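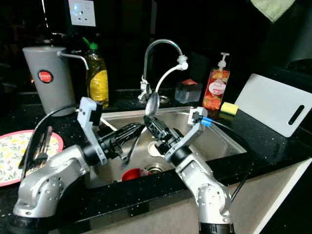

Rugby league was never meant to be Melahat Dursun's game. She grew up on soccer, and she only went to her first Paltlow match because a coworker had a spare ticket and it wasn't raining yet. Now she's the club's starting hooker, four seasons in, and when I called her on Friday she was trying to eat breakfast and stretch a hamstring at the same time. We got onto food pretty fast (we always do, I skip breakfast and she tells me off for it). A stainless steel sink, a black speckled countertop and one silver spoon is as much kitchen as any player needs in January, if you ask me, but she's a serious cook and she wasn't having it. "You can't make 40 tackles on toast," she said. "Well, you can. You'll just hate the last ten."

She made a lot more than 40 against Whiteley. The club had her at 71, which is a silly number for anybody, and she played every minute of it with her left shoulder strapped up.

"I didn't know about the 71 until the bus," she told me. "Somebody read it out and I thought they meant the whole front row! I just remember being really thirsty."

Paltlow lost that one by four points, and she's still mad about it. She brought it up three times without me asking. There was a play-the-ball near the end that she wanted to take quicker, and she went left when the space was on the right.
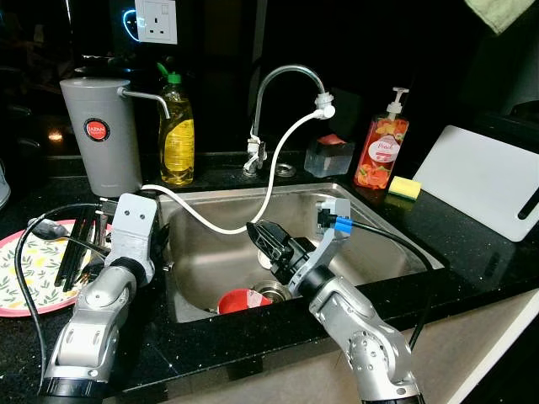
Stuart Lightfoot

I asked if she'd watched it back. "Twice. Then my sister took the remote."

This weekend it's Giltance at home, and the club is hoping for a crowd of 1000, which would be the biggest the women's side has had. Dursun says she tries not to look at the stands, although she did admit she always knows where her mom is sitting because of the yelling.

And the shoulder? "It's fine. It's a bit noisy when I put a coat on." She's done full contact all week and expects to start, but the plan is for her to come off after 70 minutes if the game's safe. I said I couldn't picture her walking off happily. She laughed for a good long while at that.

"They'll have to send someone out to get me," she said. "Put that in, so Coach reads it."

So it's in, Coach. Kickoff is at two, and the Rititz Road gate opens at noon.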